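Trisham
Automation Review Group
Minutes of the meeting of 17 May 2018

Present: Prapai Nilsuwan (chair), Keegan Tawhiri, Pichit Somboon, Ilham Manurung (minutes)
By phone: Fongchan Thongsuk, Mindico, items 2 to 5 only

1. Previous minutes
Accepted with one correction. The license term under item 6 should read 12 months from activation, not from purchase order. Action on the spare network switch is closed.

2. Clovex simulation package – status of trial
F. Thongsuk confirmed that the trial license covers the scene editor, the arm library and the batch runner. The grasp planner is a separate module and is enabled for the trial only. Pricing for the module is on page 4 of the quotation.

K. Tawhiri reported on installation. The package runs on the existing workstation without a hardware change. The first batch stopped after the display driver timed out; the driver was replaced and the batch was restarted from the beginning. The package does not resume a stopped batch. Prapai asked for this to be entered as a defect. Fongchan stated that Mindico treats it as a feature request. Entered as a defect on our list.

The test cell used for the trial is the stock tabletop cell with one large arm on the block at the end of the table and a small arm on a pedestal at each side. The task under review uses the large arm and one black square part on the tabletop. The small arms are loaded in the scene but have no program assigned.

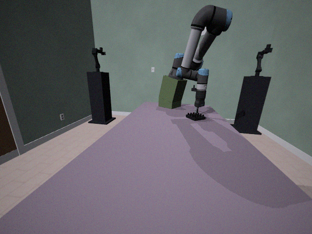 Keegan noted that the idle arms still take part in collision checking and add to the time for each run. They can be excluded by group in the scene editor, but the setting is lost when the scene is saved under a new name. Fongchan to check whether this is fixed in the current build.

3. Batch results
P. Somboon presented the results of the second batch. 3000 runs were requested and all were completed. Part position and rotation were varied between runs within the limits set in the test plan. 164 runs ended without a grasp. Pichit has sorted these by log code:

Planner returned no path: 71
Finger contact on one side only: 58
Time limit reached: 35

The one-sided contacts are mostly at part rotations near the limit of the range. Pichit's view is that the approach height is set too low for those cases. Ilham asked whether the part model could be at fault, as the collision shape is a plain box and ignores the detail on the part. Pichit agreed that this has not been ruled out.

Fongchan said the planner picks the approach direction before it checks finger clearance, and that the order can be reversed in the configuration file. This is not in the manual. Mindico to supply the setting in writing. 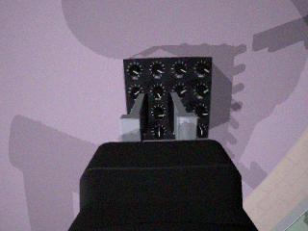

Pichit asked for the view from the gripper to be stored at each log event. At present it is stored at a fixed interval, and for the short runs there is often no image close to the moment of contact. Fongchan confirmed that event-based storage is available through the scripting interface but not from the menu. Sample script to be sent.

Prapai asked what failure rate would be acceptable. The test plan gives no number. Agreed that a number must be set before the third batch and not after it. Pichit and Keegan to propose one.

4. Lighting and shadows
Keegan raised the question of shadows. The stock cell uses one lighting setup, and the shadow of the large arm falls across a wide area of the tabletop. The part finder was trained by Mindico on evenly lit scenes. A black part in a dark shadow on the purple surface gives low contrast, and Keegan expects missed detections when the two overlap.

Fongchan replied that light position and strength can be varied for each run in the same way as part position. The default is off. Keegan had found the option but could not get it to work with the batch runner – the values were accepted and then ignored. 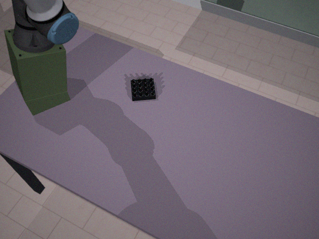

Agreed to run a short batch of 200 with the light fixed and the part moved in steps across the table, so that detections can be compared inside and outside the shadow. No grasping in this batch. If the light option is working by then, the same batch will be repeated with the light varied.

Ilham asked that the tabletop color also be changed for one set. The table at the Wongsuwan site is bare steel, and results on a matte purple surface will not carry over. Fongchan said reflective surfaces are supported but slow to render. No decision.

5. Quotation
The quotation from Mindico is valid until November. Support is quoted at two levels. Prapai considers the lower level to be enough, provided that build updates are included. The text is unclear on this point. Fongchan to confirm. Fongchan left the call.

Keegan is in favor of buying the base package without the grasp planner. Pichit is against splitting them, as the results under item 3 cannot be repeated without the module. Held over until the third batch has been reviewed.

6. Actions
F. Thongsuk: collision group setting, planner order setting, sample script, wording on updates
K. Tawhiri: shadow batch; defect report on batch resume and on light option
P. Somboon: new collision shape for the part; rerun of the 58 one-sided cases
P. Somboon, K. Tawhiri: proposed failure limit
I. Manurung: surface data for the table at Wongsuwan

7. Other business
The workstation is reserved for batch work overnight. Anyone who needs it after hours is to tell Keegan by noon.

Next meeting when the shadow batch is complete.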